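Sun 17 December

Meant to spend the afternoon on cards. Spent it on the wire shelves instead, which have been absorbing anything small and homeless since June. I had a system in mind: cleaning things in the middle, boxes at the bottom, top shelf kept clear for whatever a person with a system puts there.
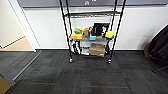 Senga Matheson thinks sponges belong under a sink and that I own too many of them, and she told me so over the phone for 6 minutes without once asking what I'd kept. She may have a point. I did put one at each end of the shelf, like bookends, and was pleased with myself.

The brown box stays shut. I know it's the Stillow paperwork and I'm not in the mood. Cards tomorrow. Must find stamps, which were on the shelves this morning.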